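Season Diary, Entry 18: Electric Hydrofoil Trials at Gethin

November
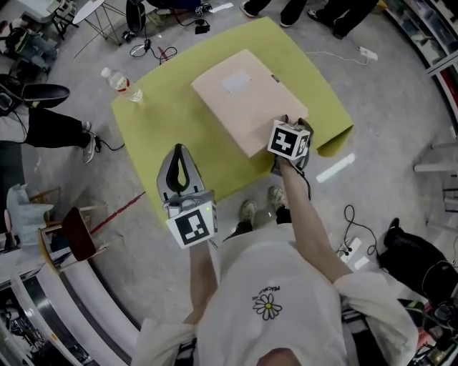
The second block of trials for the Trundska electric hydrofoil series opened at Gethin shortly after seven in the morning. The lake authority had confirmed the course license the previous evening, subject to two conditions. The first was that no craft would exceed the agreed speed inside the marker line at the north shore. The second was that a rescue boat would be crewed at all times when a hull was under power. Both conditions were accepted and entered in the log.

Wind at the start of the session was light and from the west. The surface was suitable for foiling by half past seven, and the first craft, entered by Wadada, left the dock with Prys Llewellyn at the controls. Mr. Llewellyn completed six laps before returning for a battery check. He reported that the craft rose onto its foils cleanly but was slow to settle after the second buoy, where the course turns back toward the boathouse. The same comment was made by the test pilot during the first block, and the buoy position will now be reviewed.

The battery check took longer than the schedule allows. Pack temperature was within limits, but one of the sensor readings did not match the others, and the technical office asked for the reading to be repeated before the craft was released. The second reading was accepted. The published rules require a pack of no more than 116 kilograms, and the Wadada pack was weighed and passed.

The Mula entry did not run before midday. Its rear foil had been fitted with a new mounting bracket, and the paperwork for that change reached the office after the deadline. The technical office has discretion in such cases and used it on this occasion. The team was told in writing that a late form will not be accepted again during the season. The craft went out at one o'clock and completed 18 laps without a stop, the longest single run by any entrant to date.

A short meeting was held over lunch on the question of race format. The present draft calls for two heats and a final, with four craft on the water in each. Mula would prefer a single longer race, on the grounds that range is the quality buyers ask about most. Wadada supports the heats. The organizers noted both views and made no decision. My own opinion, recorded here for reference, is that the heats will be easier for spectators on the bank to follow, but that the charging time between them is still too short on paper.

Spectator arrangements were also discussed. The east bank can hold 382 people under the current safety plan, and a further 100 places may be opened on the lawn if a second exit is provided. The landowner has been asked for permission to remove a section of fence. No reply had been received when the office closed.

The afternoon session ended early. Visibility began to fall after three, and the rescue crew advised that the far buoy could no longer be seen from the dock. All craft were out of the water by half past three. The starting lights, which should have been tested at the end of the day, will be tested before the first run tomorrow.

Outstanding items: position of the second buoy; written notice to Mula, copy to be filed; fence permission; replacement sensor for the Wadada pack, to be fitted by their own staff and inspected before launch. The dock radio needs a new battery.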